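Willer District Council
Minutes of the Ordinary Meeting, 27 May 2025
Council Chamber, Navarrete

The chair opened the meeting with a quorum present. The minutes of the previous meeting were approved with 2 corrections to the attendance list.

1. Vacancy in the office of district president

The clerk reported that the president's medical leave had been extended and that a letter from the president's office, received that morning, gave no return date. Under the standing orders, the vice president exercises all powers of the office during a leave, except the power to appoint department heads. Two department head posts are now open.

Members for Hakeo asked whether the leave could be treated as a vacancy. The legal adviser stated that a vacancy arises only on death, resignation, removal, or a written finding of incapacity by the council, and that such a finding requires a medical report. No report has been requested. Members for Cunevo asked that the president's medical details stay out of the public record. Agreed.

Motion: that the clerk write to the president's office asking for a written statement of the expected length of leave, to be answered before the next ordinary meeting. Carried, 4 abstentions.

2. Public petition

The clerk received a petition from residents of Hakeo calling for an early election. It carried roughly 1,000 signatures, of which 164 had been checked against the voter roll by the time of the meeting. The remainder will be checked by the elections office. The petition was noted and held over. 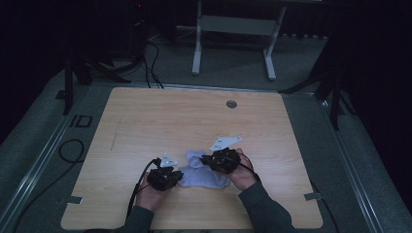
Pale lavender cloth on a wooden tabletop, held with two black grippers.

3. Election calendar

The elections officer confirmed that the regular election remains set for December. An early election would need a two-thirds vote of the full council and a revised budget line. No motion was made. The officer asked that any change to polling places in Cunevo be sent in writing, with maps attached.

4. Public statements

It was noted that conflicting accounts of the president's condition had been broadcast on local radio. Until a reply is received under item 1, statements on the matter will be issued by the clerk's office only. Individual members remain free to speak in their own name.

5. Other business

The request from Navarrete for longer public comment periods was referred to the rules committee. The revised seating plan was deferred.

Action items
Clerk: letter to the president's office (item 1).
Elections office: signature check and written result (item 2).
Legal adviser: note on acting appointments, for circulation with the next agenda.

The meeting was adjourned by the chair.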